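Open day report for Wenico
Progress update, November, from the Bodorden simulation project

Hi all, the open day is behind us and I'm still a bit hoarse! You asked for a short note on how your money was spent, so here goes. We had 65 visitors through the door, well over what I'd hoped for, and a good many stayed past the coffee.

The demo ran in Duangkaew, our simulated room with the gray wood walls and the orange desk. I put the robot's own view up on the big screen and talked people through what two arms have to deal with when they work at a desk (reach, angles, not bumping into things). The kids wanted to know why the room was tilted. Fair question, and we spent a good while on camera angles.

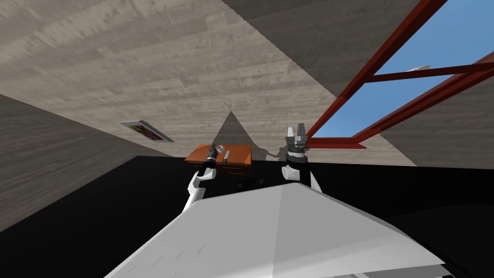
Both arms at the desk in Duangkaew, as shown on the big screen.

After lunch we moved on to the gripper views. I'd planned to rush through those, but they got the most questions of the day. People like being that close to the fingers, and the dark red triangular frame between them got a lot of pointing. One teacher asked if her class could have a go at it, and I've said yes for December.

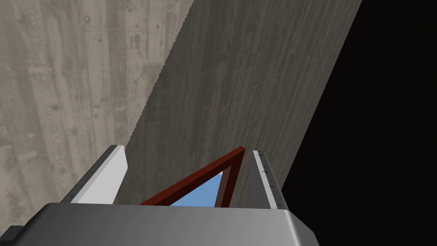 Money and what's next

The day cost $2000, all of it from your grant, mostly screen rental and food. I printed 100 handouts and have a small pile left for the school visit. Next up is moving our setup over to Fistow, the newer version of our software, and I'd like to run 2 more demos once that's done. I'll send dates as soon as I have them!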